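Lopes – zone planning and hand control software for two-arm cells

2024-08-07 | Posted by the Bulleo product desk

We use cookies to remember your region and keep the quote form working. Accept / Manage settings

Lopes runs the arms, the hands and the wrist cameras from one project file. Version 7 is out now. Same license, same installer, one new planner and a lot of fixes in the perception side.

What you get: zone editor, grasp planner, hand controller, log viewer. Runs on a normal Linux box next to the cell. No cloud account needed. Works with most five-axis and up arms that take joint position commands, ask us first if yours is older.

Two-arm timing. Both arms share a single clock and a single collision model, so you plan them together and not one after the other. The old version planned the left arm, froze it, then planned the right. Slow, and it left a lot of waiting. Now the planner looks 700 ms ahead on both sides and re-plans if either one drifts. You can still lock one arm if you want the old behavior – tick "hold" in the arm panel.

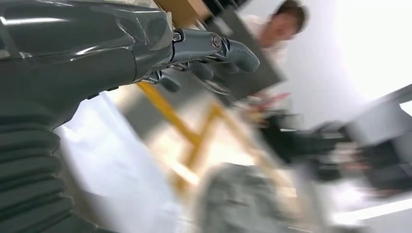 Wrist view with a second hand reaching in. Fast motion, heavy blur.

Blur handling. Wrist cameras are great up close and bad in a hurry. Lopes scores every wrist image before it goes to the pose estimator and drops the ones under your threshold. Default is fine for most cells. Set it too high and you will starve the estimator on long moves, so watch the drop counter in the log viewer the first day. When the wrist stream goes quiet the head camera carries the estimate until it comes back.

People near the cell: Lopes is not a safety system. Keep your rated scanners and stops wired the way they are. We can slow the arms on a signal from your safety controller, thats all.

Hand control. Per-finger targets, per-finger current limits, and presets you can name. The new "ready" preset opens the fingers to a slight curl before approach, and you can edit the curl for each joint. Presets are plain text, copy them between cells. Calibration takes over 20 minutes on a fresh hand. After that only when you swap a finger. 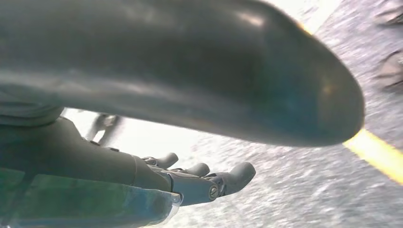 The self-mask is new too. Load the hand model once and the software cuts the arm's own parts out of the wrist stream, so a thumb housing doesn't get read as an obstacle. Custom covers and sleeves need their own mask. Draw it in the editor or send us a few stills and we'll do it, two days usually. Semi-clear covers are harder, expect to touch up the edges by hand.

Zone editor. Tape it, show it, name it. Lopes picks up colored tape on the work surface from the head camera and makes a zone out of each closed shape. Shared borders are OK. Zones can be pick, place, keep-out or just "watch". Bare metal tops used to be a headache becuase of glare, the new filter is much better but turn off any spot lamp aimed right at the table.

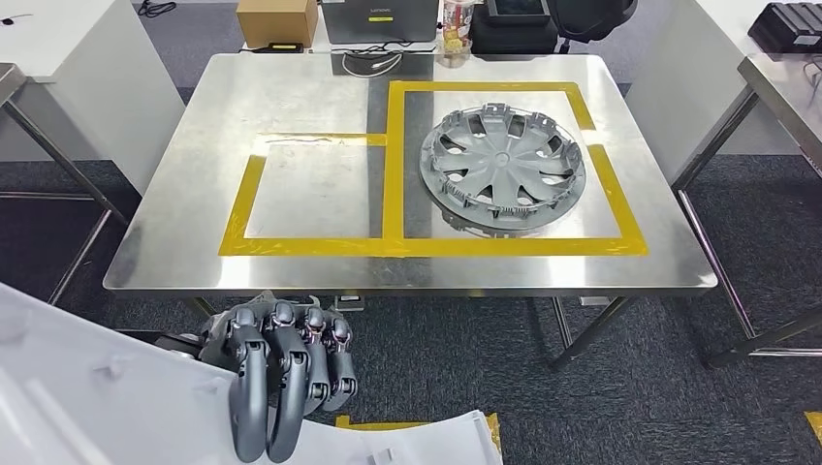 Two taped zones on a steel top, wheel cover in the right one.

Round parts with spokes: use the rim fit, not the surface fit. The surface fit sees the table through the openings and gets the height wrong. Rim fit is under Part > Shape > Ring.

Licensing. One license per cell, 2 arms included. Extra seats for the log viewer are free. Upgrades from version 6 are free until January, after that the normal upgrade price.

Support is out of the Dirnville office, training in Ginden or at your site. Demo cell can be booked, bring your own part.

Get release notes by email. One message per release, unsubscribe any time.

Comments (4)

tapeandtorque
Does the zone editor take blue tape? Our floor marking is all yellow and I want the table to be something else.

Bulleo product desk
Yes, any solid color. Pick it with the dropper in the zone editor. Avoid gray on steel.

millroom_j
Upgraded Monday. Shared clock is a big deal for us, handoffs are finally smooth. Log viewer still forgets my column widths though.

cellfour
Rim fit worked first try on a fan guard. Is there a way to save it as default for a whole part family? Can't find it in the manual.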